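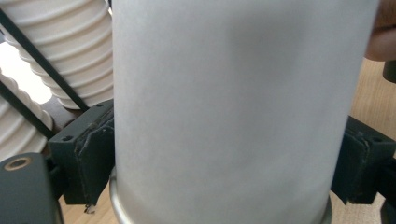
Flurkside gripper comparison: progress report, April 2023
Prepared for Mitow by Sebastian Bucur

Work this quarter went into the hand-held grippers. Paper cups are still the main test item, as they show up too much squeeze very quickly. We have logged 461 grasps against the 3000 in the plan. That is behind where we wanted to be, mostly through time lost on the Pimitley controller, which dropped its connection under load until the firmware was replaced.

The two-handed setup is now in use. The operator works at the table with a gripper in each hand and the cups standing in wire holders. Cable length is still a nuisance — the present ones get in the way of the forearms.
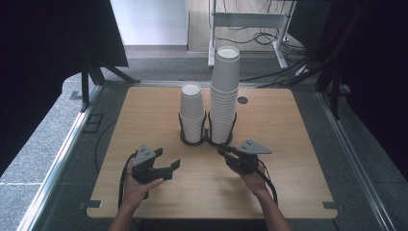 Finger pads

The padded fingers hold a nested stack well at low force. Wear on the pads is the main concern, and we have asked Núñez to quote for 13 replacement sets in a denser material. Smooth metal containers need more force than paper, so the two are being logged separately.
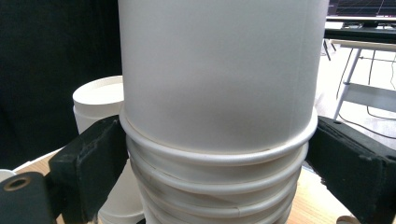

Padded fingers closed on a stack of nested paper cups.

Spending is within budget. We ask for four more weeks to finish the grasp log before the arm trials start.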